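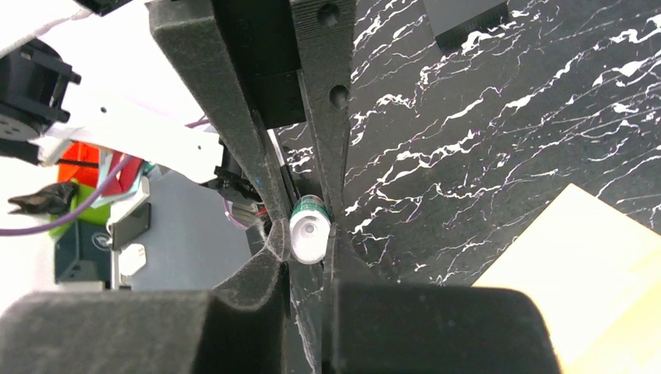

Figure 7-1. Foam-padded fingers closed on a small bottle. Note the narrow gap at the fingertips.

7. When the Gripper Drops Things (or Won't Let Go)

This section covers the Wistura two-finger gripper with the padded finger kit. If you have the bare fingers, skip to Section 8, where your problems are different and louder.

Most of the calls to the Vulstead support desk start with the words "it just dropped it." The second most popular opening is "it won't give it back." Both faults usually come from the pads, and both can usually be fixed at the bench with the tools that shipped in the kit, assuming you still know where the kit is.

Read 7.1 before you touch anything. It is short on purpose.

7.1 Before you start

WARNING: The stop button halts motion. It does not open the fingers. If the gripper is holding something when you press stop, it will go on holding it. Do not put a finger in the gap to find out how firmly.

WARNING: If power to the gripper is cut, the fingers relax over several seconds. A held part will fall during this time, at a moment of its own choosing. Put a tray or a folded cloth under it first.

CAUTION: Never test grip with an open container, glass, or anything you would have to explain to someone. Use a closed bottle with a screwed-down cap.

1. Press stop on the controller.
2. Wait for the status light to turn solid amber. Blinking amber means the arm is still thinking it over.
3. Turn the mode key to SERVICE and take the key out.
4. Put the key in your pocket. The hook by the controller is where other people find it.

7.2 Fault 291: Slip detected

The controller shows Fault 291 when the fingers keep closing after they should have met resistance. Either the part has slid or there was no part there in the first place. The controller cannot tell these apart and does not try.

1. Look at the fingertips from the side. The pads should meet along their full width. If they touch at one corner only, go to 7.4.
2. Check the foam for shine. New foam has a fuzzy surface. Worn foam is smooth and slightly glossy, and holds a bottle about as well as a bar of soap would.
3. Wipe both pads with a dry, lint-free cloth. Do not use alcohol, glass cleaner, or whatever is in the unlabeled spray bottle.
4. Jog the gripper to a test bottle and close it at the GENTLE setting.
5. Raise the arm a hand's width above the table and hold for 40 seconds.
6. If the bottle stays put, clear the fault and carry on. If it creeps downward, replace the pads as a pair (part 2888).

Note: Raising the grip force will make Fault 291 go away. It will also flatten the foam, so that the fault returns next month with a friend. Change the pads.

Note: Grip rounded bottles on the straightest part of the wall. On a curved shoulder the pads push the bottle out of the gap, sometimes with real enthusiasm.

7.3 Fault 492: Release not confirmed

Fault 492 means the fingers were told to open and the controller is not convinced that they did.

1. Do not pull on the part. People always pull on the part.
2. Support the part from below with a tray.
3. On the controller, choose SERVICE, then FINGERS, then OPEN SLOW.
4. If the fingers open and the part stays stuck to one pad, look for adhesive. Leaking caps and peeling labels are the usual suspects. Peel the part away with the plastic spatula from the kit.
5. If the fingers do not move, press stop, turn off gripper power at the controller, and let them relax. Wait a full minute. Then take out the part.
6. Check that no cable is caught between the arm and the gripper. A cable loop that looks roomy with the arm at home can be pulled tight when the wrist turns.
7. Turn gripper power back on and run OPEN SLOW again with nothing in the gap.

CAUTION: If Fault 492 comes up twice in the same shift, take the gripper out of service. The drive is probably failing, and the next step in its decline is opening without being asked.

7.4 Fingers out of line

This nearly always follows a collision. The operator will describe it as a tap.

1. With the mode key removed and gripper power off, loosen the clamp screws one half turn each. Do not remove them. They are small, and they roll.
2. Slide the alignment card between the pads.
3. Press both fingers lightly against the card.
4. Tighten the screws a little at a time, switching sides as you go.
5. Pull the card out. It should drag evenly from top to bottom.
6. Repeat the hold test in 7.2, steps 4 and 5.

If the card drags at one end no matter what you do, the finger is bent. Bending it back will work until it doesn't. Order a new one.

7.5 Clearing the work area

Several of the drops reported from the Utetdale site were traced to clutter near the grip point. The gripper's lower pads are wider than the tips, and an operator watching the tips tends to forget that.

1. Move loose sheets, boards, and boxes out of the sweep of the pads.
2. Remove tools left next to the arm, including the ones you are sure it will miss.
3. Run the motion once at the lowest speed with no part.
4. Run it again with the test bottle before you go back to normal speed.

7.6 When to call

Call the Vulstead desk if a pad has torn away from its finger, if you smell something hot, or if the gripper has moved while the mode key was in your pocket. In that last case, turn off main power first and call second.

Have the fault number ready and a list of what you have already tried. Please include the things you would rather leave out. They save everyone an hour.

Replacement pads and alignment cards are stocked by Mitsotakis-Vlachou. Pads are sold in pairs only.

Section revised February 16, 2024. Replaces the earlier page, which told you to clean the pads with alcohol. Sorry about that.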